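桌上那几个格子

十月份一直在收拾桌子。起因是抽屉关不上了，里面一根什么东西顶着滑轨，我拿尺子拨了半天才拨出来，是一支早就没水的笔。既然拉开了，就索性把整个抽屉倒在床上，结果那天晚上我是把东西推到床的一边睡的。

我以前收拾东西的办法是买盒子。看到盒子就觉得以后用得上，买回来往里一塞，盖上盖子，就算收好了。过半年再打开，里面是什么自己也不知道。Sulau那家杂货店我去得最多，店不大，门口一半是塑料盆一半是拖鞋，收纳用品在最里面靠墙的架子上。老板认识我，每次都问我上次买的够不够用。

这次我给自己定了个规矩：不买带盖的。带盖的盒子在我手里都会变成第二个抽屉。桌面上只放敞口的、有隔板的，东西插进去露出头来，一眼能认出是什么。

先用上的是那个白色的座，中间一道隔板，分成两格。放在桌子当中试了试，细长的东西最适合它。笔、细管子、小刷子这类，平放在桌上会滚，竖着插进去就老实了。我一开始想按用途分，左边放写字的，右边放别的，分到一半发现“别的”太多，改成按粗细分。细的一格，粗的一格。听起来没什么道理，用起来倒是顺手，因为伸手去拿的时候，手先知道要拿的是细的还是粗的。 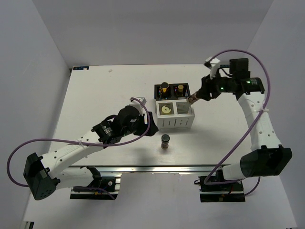

白色的双格座，棕色细管在座外，管尖朝着它。

放的时候有个小地方要留意。细的东西如果从侧面斜着往里送，容易磕在隔板上，最好先提到格子正上方，对正了再松手。我试过偷懒，从桌子边上直接往里丢，丢三次有两次掉在外面。掉在外面还好，掉到桌子后面就得趴下去找。

两格座的另一个问题是高矮。短的东西放进去会沉底，得把别的都拿出来才够得着。我的办法是把短的都挑出来，另外找地方，后面会说。

关于桌面

收拾之前我没怎么看过自己的桌面，上面一直压着东西。东西挪开以后，先看见的是灰，擦掉灰以后看见的是划痕。白桌面就是这样，远看干净，凑近了什么都有。

擦桌子我用过几种办法。酒精湿巾擦完很亮，但干得快，留一道一道的印子。肥皂水最便宜，要多擦一遍清水。朋友推荐过Hashmi的清洁膏，我买了一小罐，对付笔迹和胶印还可以，对划痕没有用。划痕是凹下去的，擦不掉，能擦掉的只是里面的脏东西。后来我就按顺序来：先用干布把浮灰带走，再用拧干的湿布顺着纹路擦，最后看看还剩什么黑点，用指甲隔着布抠一下。抠不掉的就不管它了。

桌面有木纹压花的话，一定要顺着纹擦。横着来，布上的脏东西会卡在纹路里，越擦越花。侧着光看最清楚，亮的地方纹路一根一根的，背光那一边看着就是平的，所以擦完最好换个方向再看一眼。

带槽口的白篮子放在桌上也有讲究。我一般不拖着它走，要挪就整个提起来。底下如果夹了一粒沙子，一拖就是一道新的印子。我桌上那些弯弯的细痕，恐怕有不少是这么来的，不过也说不准，桌子用了好多年了，哪一道是哪一次的，早分不清了。

有段时间我想过铺一张桌垫，连尺寸都量好了。后来没铺，原因是桌垫下面也会进灰，进了灰还得掀起来擦，等于多擦一层。划痕就划痕吧，写字的时候垫张纸就行。 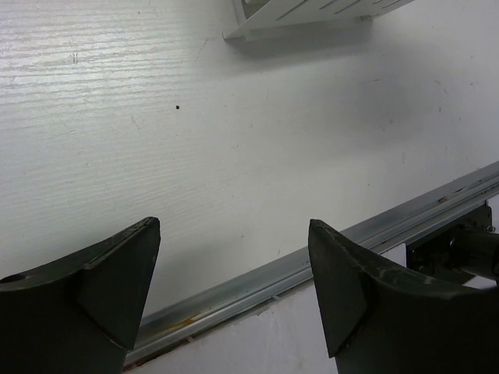
短的和圆的

前面说到短的东西要另找地方。除了短的，还有圆的。圆的东西是最难收的，单个放会滚，叠起来会倒，跟长的放一起又会沉到最下面。我手头的圆东西有胶带芯、垫圈，还有几个不知道从哪里拆下来的圆片，中间带孔，边上有缺口。扔又舍不得，总觉得哪天某样东西坏了，正好就缺这么一个。

这件事我问过Osvaldo Lombardi。他以前在Etia修钟表，现在退休了，家里工具比衣服多。他的意见很简单，说格子要方，不要圆。圆东西放在圆筒里，手指伸不进去，放在方格里四个角都是空的，手指顺着角就下去了。他还说格子不要太深，超过一根手指就不好用了。我回来用手指比了比我那些盒子，一半不合格。

合格的那些里面，高矮也不一样。我花了一个晚上把它们按高矮摆了一遍，矮的往前，高的往后，后来发现摆得太散也不行，桌面又满了。于是再并，能靠在一起的都靠在一起。

黑色那个带隔板的盒子就是这时候买的，Himow的店里，43块。比我平时买的贵，犹豫了一会儿。当时架子上也有白的，我想家里白的已经够多了，换个颜色，以后说“在黑盒子里”，家里人也知道是哪一个。事实证明这个想法有用，现在找东西省了不少来回喊话。

两个盒子前后贴着放，白的在前，黑的在后，正好凑成四个方格，前面两格，后面两格。我原来是想左右摆的，摆成一长条，试了一天，右手边老是碰到胳膊，就改成前后了。前后摆有个缺点，后面那两格要越过前面的东西去拿，所以前排不能放太高的。圆片这类扁的放前面，立着的、高出盒边的放后面。

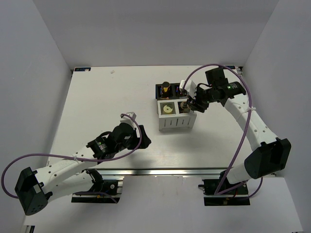
这样分了以后，每一格里其实都没有放满。刚开始我看着空的地方心里不舒服，总想再塞点什么进去。忍了几天就习惯了。格子留点空，东西拿出来再放回去才不费劲，塞满了以后，拿的时候能拿出来，放的时候就不一定愿意放回去了，随手一搁，过两天桌子又乱了。我以前的桌子就是这么乱起来的。

格子里面的颜色也有点影响。浅色的东西放在深色的格子里好找，深色的东西放在深色格子里，晚上开着台灯还得低头看。我本来想在格子底下垫一张白纸，剪了两次尺寸都不对，先放着，等有空再说。标签我也没有贴。贴过一次，过了一个月，标签上写的和里面放的已经不是一回事了，撕下来还留了胶，又用了一回那罐清洁膏。

还有一件事是关于扔的。收拾到后来，床上剩下一小堆，哪一格都不归它们：半截橡皮，一把不知道开什么的钥匙，几颗长短不一的螺丝。我拿一个信封装了，写上“十月”，放在书架最下面一层。打算到过年的时候看一次，如果中间没打开过，就整个扔掉，钥匙除外。

统计了一下这几年花在盒子上的钱，翻了购物记录，加上店里买的凭印象估，将近3,000。这个数我没跟家里人说。里面有一大半现在摞在阳台上，盖子和盒子还对不上。下个星期五有空的话，打算先把阳台那一摞配一配，配得上的拿去送人，楼下邻居说她要几个装种子。

桌子目前保持得还行。每天睡觉之前看一眼，有躺在外面的就放回格子里，用不了几分钟。昨天发现前排那格里多了一根橡皮筋，不知道谁放的，先留着，捆种子袋也许用得上。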